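**Mevthorpe Robotics Club – second progress report to the Siddiqui Fund**
September 16, 2022

You asked for a plain account of what your grant has done since the last report in June, including the parts that went badly. We have plenty of both.

**Money**

Of the 1000 pounds awarded, we have spent 869. The largest single item was 400 pounds on replacement gripper parts from Renetti, who were prompt and charged us accordingly. Receipts are attached, apart from one for cable ties, which was eaten by a coat pocket.

**Work so far**

The club can now drive both arms through a full reach, open and close of the grippers without anyone diving for the stop button. In June we could manage one arm at a time, and then only if the members stopped arguing about which way was left. 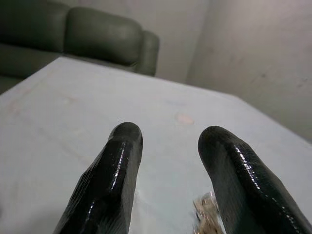
Our main task for the term is picking up small household things from a flat table. We started with foam blocks, which any gripper can manage and which made us overconfident. Keys were the members' own choice, on the grounds that everyone loses them. They are thin, shiny and lie very flat, and the grippers have so far treated them with a sort of polite interest.

We logged 88 attempts at keys over the summer. The members count a lift only if it lasts long enough to be written down, a rule they brought in themselves after a heated afternoon. By that rule we succeed less than half the time, and a bunch on a ring does worse than a single key. The fingers tend to push the ring along – sometimes a surprising distance – before closing on nothing.
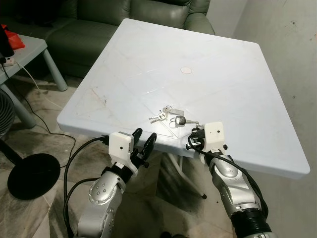 Two changes are planned. The first is a slower approach at a lower angle, so that the fingertips meet the table before they meet the key. The second is to use both arms, one to steady the bunch and one to lift. This sounds simple and has already produced one collision and a long meeting.

**What comes next**

- Finish the two-arm trials before the Zultstead open day.
- Write up the log so that next year's members can read it, handwriting permitting.
- Spend the remaining 131 pounds on spare fingertips.

We are not asking for more money in this report. The next one may take a different view.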